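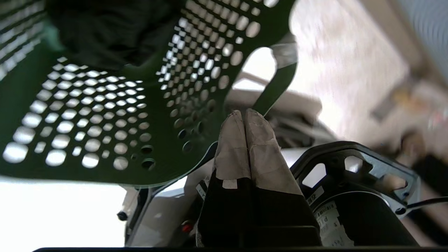
Wrist camera, arm 2, fingers just below the basket handle.

Ticket 822
Product: Tramotero wrist and gripper
Site: Baloyi, sorting cell
Opened by: Lungile Dlamini
Assigned to: Unathi Potgieter
Opened: 1/8/26
Severity: medium, raised to high, back to medium
Status: monitoring

Problem as reported
Arm 2 drops the green basket during the lift. The fingers close on the handle, the gripper reports "object held," the arm starts up, and the basket slips out before it clears the table. No fault is raised. The arm carries on to the drop-off point with nothing in the fingers and opens there as if it had delivered. Happens with dark clothes in the basket. An empty basket lifts fine.

Severity raised to high by Dlamini after a basket slid off the table edge into the walkway. No one was in the walkway. Cell stopped and locked out until the first checks were done.

Setup
Controller software: Prurnari, build 928
Grip force setting: 400 (controller units)
Finger covering: light tape, both fingers
Last change before the fault: new tape in May

Log

Potgieter: Please send the grip log for a failed lift and a wrist camera still from the approach. Also tell me whether the tape is the original type.

Dlamini: Both sent. Tape is not the original type. We ran out and used what was in the stores. It has creased a good bit since.

Potgieter: I can see the creasing and some scuffing on both fingers. Smooth tape on a smooth plastic handle will not help, but I don't want to blame it yet. The log shows the finger gap going to the expected width, then closing further 3000 ms into the lift. The held flag stays on the whole time. So there are two faults here: the slip, and the controller not noticing the slip.

Potgieter: Please check for play in the fingers with the power off. Hold the gripper body and try to rock each finger by hand.

Dlamini: Power off, locked out. No play in either finger. Bracket screws at the wrist are tight. Cable moves freely and is not pinched anywhere through the lift path.

Potgieter: Good. Raise the grip force one step, leave everything else, and repeat with the same load.

Dlamini: Still drops. Takes a little longer to let go. Handle now has a mark on it from the fingers.

Potgieter: Put the force back where it was. Strip the tape from both fingers, clean off the adhesive, and fit the Zodside rubber pads from the spare kit. Rerun the finger zero afterward, as the pads are thicker than the tape. If you skip the zero, the gripper will read the wrong width and may report a hold on nothing.

Dlamini: Pads fitted, zero done. Full load lifts and stays in the fingers. Ran it through the rest of the shift without a drop.

Potgieter: That covers the slip. On the held flag: build 928 checks finger width once, at the end of the close, and never again. I have turned on the continuous width check in the gripper settings. It ships turned off.

Dlamini: Tested by pulling the basket out of the fingers with a hook from outside the guard, arm at slow speed. Arm stopped and raised "object lost." Restart needs a manual reset, which we want.

Actions
Cell unlocked with severity back to medium.
Baloyi to fit a raised lip on the walkway side of the table. Not done yet.
Arm 1 has the same tape and the same settings. Dlamini to fit pads and turn on the width check before its next run.
Potgieter to ask Prurnari why the check is off by default. No reply so far.

Ticket stays open until the lip is fitted and arm 1 is changed over.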